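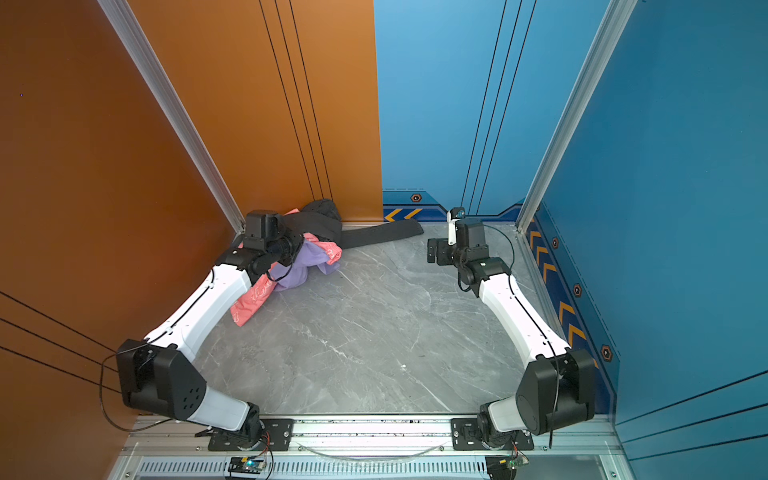
Memeo Booth Planner

README for the budget sheet and parts list

Sihan Hao, last edited 2/20/24

What's in the folder

booth_budget.csv – one row per purchase, with supplier, price, freight, lead time and a notes column
spares.csv – things we expect to wear out or break
power_and_space.txt – bench sizes, outlets, and what has to be sorted before anything is delivered
quotes – the PDFs, named by supplier and month
garments.csv – the clothing pool, by type and fabric

Why this exists

Memeo is our two-arm cloth-handling project. We've built one booth and we're planning for 4. When I started on the first one I went looking for a plain list of what a small bimanual setup costs once you count the boring bits, and couldn't find one that matched our bench. So I kept every receipt, and now you can have the lot! If you're at a school, a makerspace or a small lab and you're wondering whether you can afford to have two arms sorting laundry, I hope this saves you a few evenings.

All prices are in Canadian dollars before tax. Freight has its own column, so please don't fold it into the unit price when you add rows. It makes comparing suppliers miserable.

The short version

We set a ceiling of 4,000 per booth for everything except the computer. The first booth went over. The second design comes in at 3,000 on paper, mostly thanks to buying the aluminum extrusion in long lengths and cutting it ourselves, and I'm thrilled with that number even though I know a few dollars will creep back in.

Arms

Two arms per booth, side by side on one rail at the front, both reaching toward the back. We buy them as a matched pair from Trindoteck. You can get one and add another later, but the pair price is better and the mounting plates come with it. Order the plates and the rail together and check the bolt spacing on the drawing before you pay. I didn't, and spent a Saturday with a drill.

Grippers are a separate line in the sheet. Budget for at least one spare per booth. Cloth is soft, but the grippers spend their days being pushed into piles of it against a hard floor and a hard corner, and servos notice.

Frame and walls

Aluminum posts in the back corners, coloured panels between them. Ours are orange on the left and blue on the right, with the two colours meeting in the middle of the back wall. It costs the same as using one colour and I love it: when you're talking someone through a problem over the phone, "it's on the orange side" settles things in a second. Panels came from Todorova, cut to size. Their cutting charge is per sheet, so nest your pieces before you send the file.

The floor is a smooth slab with a grey marble look. It was the cheapest flat surface in the right size. It wipes clean, and lint shows up less than I'd feared. A lint roller is in the consumables list and you should buy more than one.

Cameras

A wrist camera is a small part with an outsized effect on your cable budget. The listed price is for the camera alone. Add the longer cable, the clips, and the bracket. Leave slack at the wrist and the shoulder when you measure cable length, with the arm stretched right out to the far corner. Our first set was measured with the arms folded up, and I ended up buying all of it again.

Power and wiring

Each booth gets its own power supply and its own switch you can reach without leaning over the arms. Please don't share a supply between booths to save money. The small circuit boards sit at the front edge on our bench, where the wiring is easy to get at. A proper cover for them is on the wish list for the next order, under "enclosures".

Clothing

The cheapest line in the whole sheet and the one people forget. We bought 60 garments second-hand, mixed sizes and fabrics. Go for variety over quantity: thin prints, plain knits, something black, something with a strap or long sleeves that will trail across the floor and get in the way. Black cloth in a corner is a really good test of your cameras and lighting. Wash everything before it goes in and again each month. Detergent is in consumables.

Lead times

Arms were the slow item and panels the quick one. We ordered in January and planned the build around the arms. If you're working to a grant deadline, get the arm quote first and let the rest follow, as extrusion and panels can be had in a hurry and arms usually can't.

Nonen handles our spare servos. They'll hold a quote for a month if you ask.

Still to do

– Freight for the remaining booths, once we know if they can ship on one pallet
– Second quote for panels
– Shelf or bin for garments between runs
– Decide on lighting: one fixture per booth or one long one over the whole bench
– Row for replacement gripper fingers

Adding your own numbers

If you've built something similar, send me your rows! Use the same column order, put the currency in the notes if it isn't Canadian, and tell me what you'd skip next time. That last part is the most useful thing anyone can send. Blank cells are fine and I'd far sooner have a blank than a guess.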